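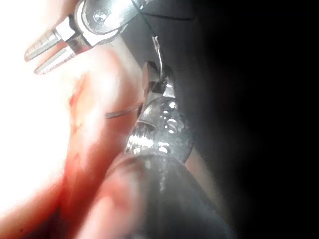

*Figure 11.1 Strong light on polished metal.*

# Chapter 11: Glare and the Lighting of Interiors

Chapter 10 dealt with the quantity of light in a room. This chapter turns to its quality, and in particular to glare, the discomfort or loss of vision caused by a brightness too great for the eye to manage alongside its surroundings. A room may meet every target for light level and still be unpleasant to read or cook in.

Two kinds of glare are treated separately. **Disability glare** reduces what a person can see: a driver facing a low sun may fail to notice someone at the curb. **Discomfort glare** leaves vision largely intact but produces annoyance, squinting, or fatigue over the course of a day. The two often occur together, and the same window may cause one in the morning and the other in the late afternoon.

Glare may also be direct or reflected. Direct glare comes from the source itself, such as a bare lamp or an open sky. Reflected glare reaches the eye by way of a surface. Matte surfaces scatter light in many directions, while polished ones return much of it in a narrow range of angles, so that a small change in seating can remove the problem or create it.

## The Hutstead Reading Room

Much of this chapter refers to the public library at Hutstead, where the main reading room was refitted under the direction of the architect Kenza Tazi. The room has a long west wall of glass and seats 200 readers. In October, before work began, the lighting surveyor Stellan Solberg took 1,565 brightness readings from seated eye height. The highest values came from the varnished tabletops — the windows ranked second.

The survey data are given in Appendix C and are used in the exercises for Sections 11.2 and 11.4.

## Before You Begin

Students should be able to define luminance and illuminance and to apply the law of reflection to a flat surface. Those who need to review these topics should return to Section 10.3.

## 11.1 How the Eye Adapts

The eye works across a very wide range of brightness, but it cannot cover the whole of that range at once. On entering a dark hallway from a sunlit street, a person sees little at first. The pupil widens within seconds. The slower changes, which take place in the retina, continue for many minutes.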